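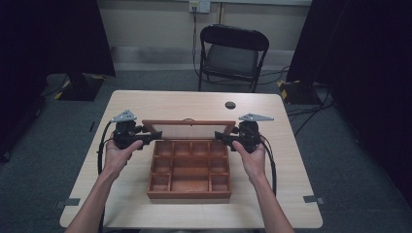

**Figure 3.** Lid task, two hand-held grippers, compartment box at the middle of the table. Tape marks at the front corners of the tabletop.

### 4.3 Failure: slip on the lid frame

The lid task gave us most of our trouble. Both grippers have to come in on the lid's frame from the sides, and the box has to stay where it is while they do. Over 100 demonstrations the operators managed well enough. The policy trained on them (Ruvik, same weights as in Section 4) did not. It closed early, one side before the other, and the box turned under the load. In 3 runs the lid was let go near vertical and fell shut on a finger block. Peak force went over the limit we had set and the stop did not trip.

We first blamed the pose tracking. Wrong. Replaying the logs in Jitum showed the poses were fine -- the width signal was late. The left gripper reported its opening 4 samples behind the right one, so the policy had learnt from pairs of widths that never happened together. A person does not notice this, they feel the lid and wait. The policy has only the number. 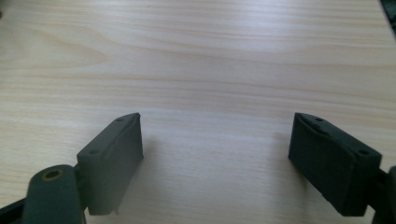 *Norðdahl, Oct 21, 2021*

Bench notes, Preben Toft, copied in with small edits. Checked finger gap first, bare table, nothing held. Opened and closed by hand, slow then fast. Slow is fine. Fast -- left lags again, same as in the logs. Swapped the cables over and the lag stayed with the left unit, so not the cable. Reflashed the left board with the Usadano build used on the right. Lag gone at both speeds. Old build was filtering the encoder twice, once on the board and once more in the driver.

The stop is a seperate matter. It reads the same width signal, so a late width means a late stop. That should of been caught in January, when the limit was written, and it was not. We now take the stop from motor current and leave width out of it. Demonstrations recorded with the old build were dropped from training, no attempt made to shift them back into line. Results in Section 5 use the new set only.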